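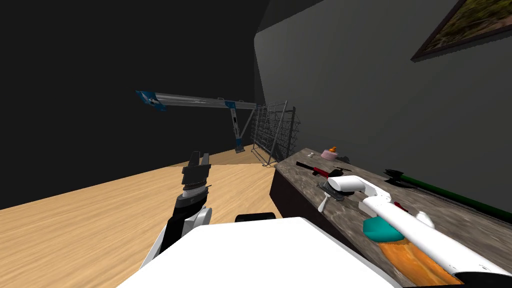 A two-armed robot at a speckled countertop in a computer-rendered Serkari room, its right gripper low beside a small gray object.

Serkari is a simulation kit for people who want to practice household and workshop chores with a two-armed robot before they go anywhere near a real one. It is made by Ogunleye, a small software firm in Skellomside, and was first offered for sale on 4 May 2023. The kit was designed by Kayode Ajayi and Zainab Onuoha, who had worked together on an earlier teaching program called Gokness and carried a good deal of it over, including the menus, which longtime users will recognize right away.

Rooms and objects

The kit comes with 200 ready-made rooms and 591 loose objects, and a good part of the fun (many owners would say most of it) lies in mixing the two. Things turn up where a tidy person would never leave them, so a counter may hold a pink container with an orange lid, a red and black tool and a long green pole all at once, with a metal gantry and a wire mesh rack standing farther back on the wood floor. Walls, floors and even the framed pictures can be swapped out, and a room can be saved at any point and picked up again another day.

Use

Each arm is steered separately, either by hand or from a short script, and the user sees the room from just behind the robot's body. Tasks are sorted into five levels, beginning with simple reaching and working up to jobs that need both arms together. The printed guide, written by Precious Tagle, is friendly and generous with its worked tasks, though it does take its time getting to scripting.

Editions

Serkari is sold in three editions, for home, classroom and workshop. The classroom edition adds shared rooms and a logbook for the teacher, while the workshop edition lets owners bring in their own object models. Reviewer Zubaida Talpur praised the variety of the rooms and the patient pace of the early levels, but found the sound effects thin and the object search slow. A later update improved the search. The sound effects are unchanged.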